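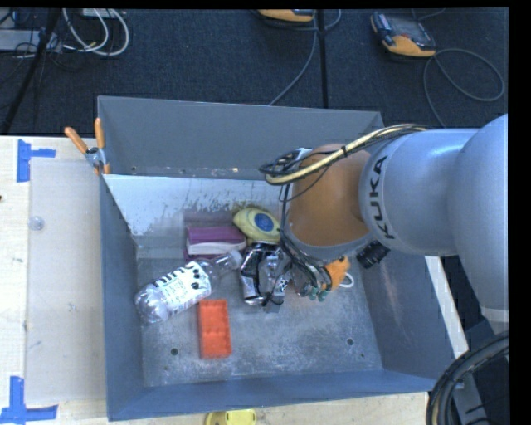 Bin work at Lerkitz: the arm is a KUKA, the bottle is a bottle, and the house rules apply to both.

About us

Lerkitz writes rules for robots that pick things up. More exactly, we write rules for the people who work next to them, since the robots have so far shown little interest in reading.

We're a small outfit. Fatima Tamuno started the company after some years of visiting plants where the safety manual was a very handsome binder, still in its shrink wrap. Kęstutis Sepp joined in May of the following year, having written one of those binders. They have agreed not to discuss which one.

What we do

Clients come to us when they have an arm, a bin and a deadline, usually in that order. They want to know what good practice looks like for their cell, in words that the night shift will put up with. We come and watch the work. Then we go home, set up something similar on our own bench, and try our draft rules on ourselves before anyone else has to suffer them.

Our first full set of rules, written for a parts supplier called Bekon, ran to 217 pages. Bekon thanked us and used the last page, which was the phone list. The second edition was two pages. It's still on their wall, and we still think about the other 215.

Since then we've done the same for Ojo, who pack mixed household goods, and for Stenda, who sort returns and have seen things in returned boxes that we promised not to put on a website.

How we work

A few of our house rules, for anyone wondering what they're paying for:

Tape goes on the table before the trial starts. If something has a place, mark the place. "Roughly where it was yesterday" is how you spend a morning chasing an error that turns out to be a bin moved by the width of a thumb.

Test with awkward stuff. Clear plastic, shiny wrapping, anything that catches the light. A gray cube is easy to pick, and we have yet to meet a customer who ships gray cubes.

Know where the controller is. Everybody in the room should be able to point to it without looking. We ask, without warning, and yes, we have caught each other out.

Hands stay out of the bin unless the arm has been stopped by a person, on purpose. An arm that happens to be standing still doesn't count. It may be thinking.

Tie up your cables, then look at them again after lunch.

Write down the failed picks in the same ink as the good ones. Fatima is strict on this point and has been known to read the log aloud.

One page per rule, at most. If a rule needs a second page, it's probably two rules, or else Kęstutis is enjoying himself.

What we don't do

We don't sell robots, fix robots or have opinions on which color they should be. We don't hand out certificates. There are proper bodies for that, and they have better stationery. If your cell needs a formal assessment, we'll help you get ready for it and tell you in plain terms what we'd be nervous about. After that you need an assessor, and we'll be cheering from behind the guard line.

We also don't write rules for places we haven't visited. People do ask. One very polite company sent us a floor plan and a gift basket. We ate the pears and booked a train.

Working with us

A usual job starts with a visit, then a draft, then a trial on our bench with you or your operators watching. Please send operators. Managers are welcome too, but they tend to nod at everything, and a draft that only gets nodded at comes out worse than one that gets laughed at.

Every draft gets read by someone who has never worked with a robot arm. If they can't tell us what to do when it stops halfway, the draft goes back. This has happened to every draft so far, including the one for this page.

To arrange a visit, write to the office and tell us what your arm picks up, what it drops, and who gets blamed. We answer most mail within the week. Page last revised 13 January 2024.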